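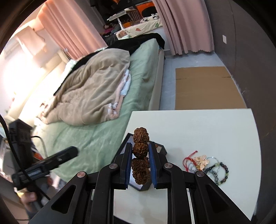 3.2 What people told us about waking up

I'll admit I went into the Flurdale survey expecting noise to be the big complaint. We had 1,503 sleep diaries back by May, and I read far more of them than I'd planned to (they're oddly gripping!). Street noise hardly came up. What people wrote about, over and over, was being too warm at 3 in the morning. 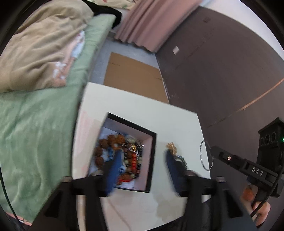

Drurby was the same, only more so, and the grumbling there was mostly over bedding that two people couldn't agree on. I then went back to the 50 longest diaries and coded them again by hand, using the Carbone scale as before.

Figure 2. Night wakings by stated cause, Flurdale and Drurby diaries combined.

The gap between the towns shrinks once shift workers are taken out, and I come back to them in the next section.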